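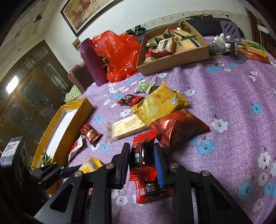 I have a grudge against the phrase "just retrain it," and I'm going to spend a whole post on it, so get a coffee.

Some background first. I write the boring software at Jermont, meaning the stuff between the recorded demonstrations and the policy: syncing, trimming, labeling, replay, the tool everybody opens forty tabs of and complains about. I don't train models. I sit next to people who do, and when a policy can't pick up a snack packet properly, the first thing I hear over the divider is that we need more data and a fresh run. Sometimes they're right! But I've come to think the field reaches for training the way my family reaches for duct tape, and a lot of what we call a learning problem is a tooling problem wearing a hat.

Take wrappers. Small shiny packets are awful for perception. They throw bright reflections, they crumple, they lie half on top of each other, and two of the same kind side by side look like one long thing to a segmentation model that was feeling pretty good about itself on mugs. Put them on a flowered cloth and you've got a background as busy as the objects. I love this kind of setup, because it's what people's homes look like, and I'd take a week of it over a year of gray cubes on a gray table.

So last January we had a sorting policy that kept closing early. It would come down over a packet, pinch the crimped end instead of the body, and lose it on the way up. We had 3648 episodes in that set, and the plan was to go get a pile more. I asked if I could look at the old ones first (mostly out of spite, I'd just finished a new replay view in Worna and wanted somebody to use it). Worna lets you scrub the video and the finger opening on the same timeline, and that's really all it does.

It took me an afternoon. In 669 of the episodes the finger opening ran ahead of the video by 2 frames. Our logger, Traketti, had a setting that stamped the images when they were written to disk and the gripper when it was read, and on one of the recording laptops the disk was slow. The policy had learned to close early because we'd shown it hands closing early. It was being a very good student.

We shifted the timestamps and retrained on the same episodes, no new ones, and the early pinch mostly went away. Not entirely. I still see it on the tiny twisted candies, and I don't have a theory.

What bugs me is how close we came to burying it. If we'd collected more, the bad share would have shrunk, the numbers would have crept up, and we'd have written down that the task needed a bigger set. I bet a fair few of those "needs a bigger set" notes are sitting in lab wikis right now with a clock bug underneath.

My opinion, then, for whatever it's worth: a team that can't replay any episode in under 60 seconds shouldn't be allowed to schedule a new collection. I mean it. Make it a rule. Same goes for the planner people, who I'm fond of, but who log the path they asked for and throw away the path they got. Baert, the planner we use, did this by default until we patched it, and I'm still finding old runs that I can't make sense of.

Watching episodes is dull, I know. You get a hand coming down, a packet coming up, again and again, and by Monday lunch you see crackers when you shut your eyes. Do it anyway, and please check the clocks before you ask anybody to record more.

3 comments

slowdisk
We had the same thing with write-time stamps, except ours drifted over the length of an episode, so a fixed shift didn't fix it. Worth plotting the offset from start to finish.

gridsnap
Disagree a bit. More data did help us with shiny wrappers even after the timing was clean. The reflections alone need a lot of variety.

marrowpea
Is the patch for logging the executed path something you can share? I'm stuck with the default too.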